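How to Read a Candidate's Jobs Claim Before You Repeat It

March 17, 2022

Every governor's race brings a number. This year in Harnumard it's 300 new jobs, and you have probably seen it on a mailer already. Before you pass it on, spend an evening checking it. I've been doing this for years and I still start out assuming the figure is soft.

Step 1. Find the first time it was said. Search the campaign's press releases, then the local paper. The Harnumard figure began as "up to 300" in an August release. By winter the "up to" had gone missing. 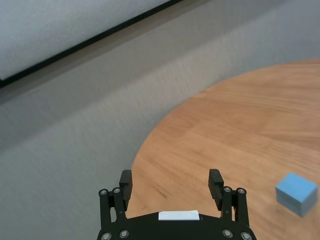 Gripper fingers open over bare wood.

Step 2. Ask what counts as a job. Announced, funded and filled are three different things, and a candidate will use whichever is largest. Call the county development office and ask for the incentive agreement. In the Drakberg case it listed 245 positions, and 9 of those were seasonal. Don't settle for the summary sheet - ask for the signed pages.
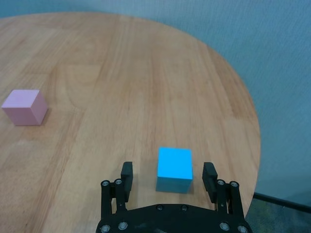
Nkrumah Adjei wrote in to object: "You make it sound like everyone is lying. I asked for the Drakberg agreement and the clerk told me the higher number came from an earlier draft. Sometimes it's just an old draft."

Fair enough, and I'd believe it more easily if old drafts ever came in low. Ask for the draft too, and write down the date on it.

Step 3. Work out who did what. Cabrera signed the Drakberg deal as county executive, but the talks opened two years before she took office. Kasmont, her opponent, voted for the same deal and now calls it a giveaway. Pull the meeting minutes and read the roll call yourself.

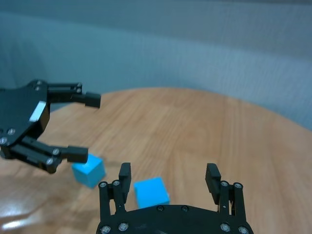
Minutes are dull and often badly scanned. Search for the company's name first, then for "abatement," then for the parcel number if you have it.

Step 4. Call the campaign. Ask one narrow question, by email, with a deadline. "What document supports the 300 figure?" works well. "Can you comment on jobs?" gets you a paragraph of mush.
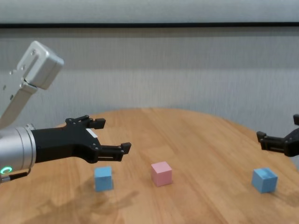 If they answer with a link to their own website, write back and ask again. Keep both emails. When you post what you found, put the agreement next to the mailer and give the page number.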